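Fusora 牛排静置保温柜
Bangash 餐饮设备 > 热厨设备 > 保温与静置

型号：Fusora 标准型（双门）
供货状态：按订单生产
适用：牛排馆、酒店餐厅、宴会厨房

产品介绍

做牛排的厨房都了解一件事：肉离开烤架以后，还需要一段安静的时间。在客人很多的晚上，这段时间常常很难保证。烤架旁边的位置太热，出菜台的灯又只照到上面的一面，肉的下面已经凉了。Fusora 静置保温柜是为了这一段时间而设计的。它不继续烹饪，也不烘干表面，它使肉在比较低的、均匀的温度里休息，等到配菜和酱汁都准备好，再一起上桌。

柜内有四层，每一层可以单独设定温度。您可以把羊排放在上层，把较厚的带骨牛排放在下层，最下面一层留给餐盘。如果当天只需要用两层，其他的层可以关闭，不影响正在工作的层。

柜门使用双层玻璃，厨师不需要开门就能看到里面的情况。门的把手左右都可以安装，请在订货时告诉我们您需要哪一边。如果以后厨房改变布局，把手也可以由服务人员换到另一边。

Vindutow 湿度控制

干燥的热空气会使烤好的外皮变硬，太湿的空气又会使外皮变软。Vindutow 是安装在柜子背面的一个进气口组件，通过一个旋钮调节进入柜内的空气。它没有水箱，所以不需要每天加水，也不会产生水垢。

使用方法很简单：旋钮向左，空气进入得少，柜内保持比较湿润，适合羊肉和切好的烤牛肉；旋钮向右，空气进入得多，适合外皮要求脆的肉。我们建议第一个星期把旋钮放在中间，然后按照自己的菜单慢慢调整，并且把结果记在随机附送的卡片上。
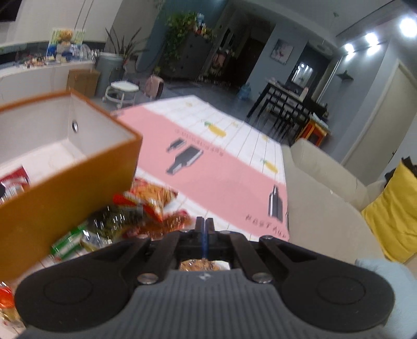
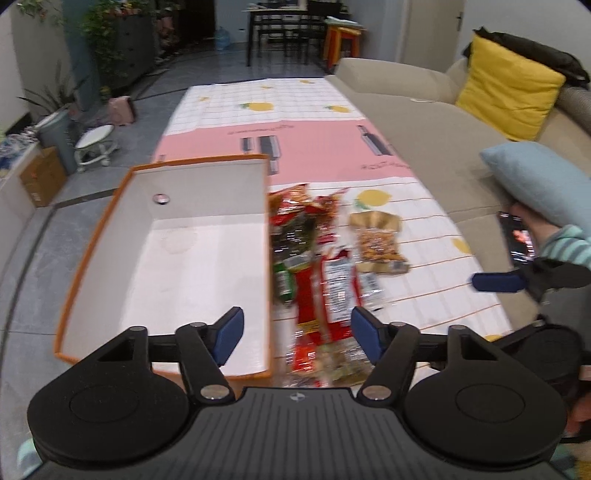

敞口的盒子和带包装的零食

技术参数

柜体高度：1038 毫米（不包括脚轮）
额定功率：1710 瓦
层数：四层，独立控温
柜体材料：不锈钢，内角为圆角
柜门：双层玻璃，把手可左可右
控制：每层一个旋钮，带数字显示
湿度：Vindutow 进气组件，手动调节
电源：单相，电源线从背面下方引出
脚轮：四个，前面两个带刹车
标准配件：层架、接汁盘、清洁刷、记录卡

关于安装位置

柜体的高度低于普通的工作台面上沿加挡板的高度，因此多数厨房把它放在出菜台的旁边，柜顶可以用来放餐盘或者酱汁锅。柜顶不加热。请在背面留出空间，使 Vindutow 的进气口不被挡住。如果背面完全贴着墙，湿度调节就没有作用，但保温功能仍然正常。

请不要把柜子直接放在炸炉旁边。油烟进入进气口以后，滤网需要更经常地清洗。柜子也不适合在户外使用。

用户的意见

Lidside 牛排餐厅的厨师长 Uzma Rajput 从去年十月开始使用这款柜子。她写信告诉我们：

“以前我们把牛排放在烤架上面的架子上，盖一张锡纸，每个厨师的习惯都不一样。现在大家都放在柜子的第二层，味道比较稳定。我最喜欢的是餐盘那一层，因为热的肉放在冷的盘子上是很可惜的。我的意见是记录卡太小，另外开门的时候如果能有一盏灯就更好。”

记录卡已经改成较大的尺寸。柜内照明目前作为选配件供应。

清洁与保养

每天营业结束以后，请关闭电源，等柜子完全冷却，然后取出层架和接汁盘，用温水和中性的清洁剂清洗。内壁用软布擦干净即可。请不要使用钢丝球，也不要用水管直接冲洗柜体。

Vindutow 的滤网每星期清洗一次，向外拉就可以取下。装回去的时候，请注意滤网上的箭头向上。门封条如果变硬或者有裂口，应当更换，用户可以自己更换，不需要工具。

选配件

柜内照明（需要在工厂安装）
加深接汁盘，适合带骨大块肉
带锁柜门，适合宴会现场运输
堆叠架，可以把两台柜子上下放置（下面一台不装脚轮）
备用滤网，两片一包

常见的问题

可以用来加热冷的食物吗？
不可以。Fusora 只用来保持已经做熟的食物的温度。从冷藏取出的食物请先用烤箱或炉灶加热到安全的温度，再放进柜内。

海鲜也可以放吗？
龙虾和大虾可以短时间放置，建议旋钮向左，并且与牛肉分层。我们不建议放置贝类。

牛排放多长时间合适？
这与肉的厚度和烤的程度有关系。薄的肉排很快就可以上桌，厚的需要更久。请用探针温度计检查中心温度，并遵守当地的食品安全规定。

不同的层会不会串味？
每层之间有隔板，空气不直接流动。但是蒜味黄油之类味道很重的东西，最好加盖以后再放。

工作的时候有声音吗？
柜内没有风扇，所以几乎没有声音，可以放在开放式厨房里。

订购与咨询

价格根据选配件和运输地点有所不同，我们收到您的要求以后会书面报价。询价时请写明：需要的数量、把手的方向、厨房的电源情况，以及门口和走廊的宽度，以便我们确认柜子可以进入。

负责中文客户的是 Ghazala Marwat，您可以用中文或者英文给她写信，也可以在本页的询价表中选择“Fusora”。如果您希望先看到实物，请在表中注明，我们会告诉您最近的展示地点和可以预约的时间。

相关产品：Fusora 单门型、出菜台保温灯、餐盘加热车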